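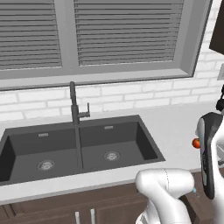

*Simulator render: Biltard student robotics project / Kolta kitchen set*

1/ My kid's robotics club at Olatunji has spent the whole semester on this kitchen. None of it exists. No sink, no counter, no arm. The little red thing by the gripper is a tomato as far as I can tell, and I'm told it's very hard to pick up.

2/ I went to the Tuesday open lab expecting to be annoyed and I was, a bit, though for different reasons than I'd planned. Thread, sorry.

3/ The pitch to parents in February was "hands-on robotics." My idea of hands-on involves a screwdriver. There are eighteen kids in the club and so far the hands have been on keyboards.

4/ The task is called "put the food away." A student steers the arm through it, the software saves the run, and later a program tries to learn from the saved runs. They have 1,899 saved. I asked how many were good. Long pause. 344.

5/ Credit to the kid who answered, who gave me the number straight and didn't dress it up. The poster in the hallway says 1,899 in very large type. The other number isn't on it.

6/ What's a "bad" run? Depends who you ask! One student said any run where the food hits the floor. Another said any run over the time limit. A third was throwing out runs that "looked weird." If I were grading this, that's where I'd start.

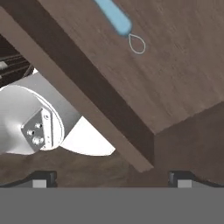 7/ I also asked what happens when the arm bumps into a cabinet. In the simulator, you hit reset and you're back at the beginning. In my kitchen you've got a dent and an argument. I don't think the reset button is teaching them much about being careful.

8/ Someone from Budance (they supply the software license) was there and told me the skills "transfer directly" to real machines. I asked to see one transfer. He said that was next year's module. Of course it is.

9/ OK, the fair part. A real arm would break, and the club would get one, and eighteen kids would stand in line to use it. With this they all get a turn. My daughter has done more geometry for this thing than for geometry class. I can't argue with that and I tried.

10/ She also found out on her own that half her failures came from the gripper closing too early, and she fixed it by slowing down. No worksheet told her to do that. Best thing I saw all evening.

11/ So I'm not pulling her out. I'd just like the flyer to say "simulation" somewhere above the fold, and the good-run number printed next to the big one.

12/ Replies asking which grade: it's mixed, eighth and up. And no, I don't know what the Budance license costs. I asked. Still waiting on the email.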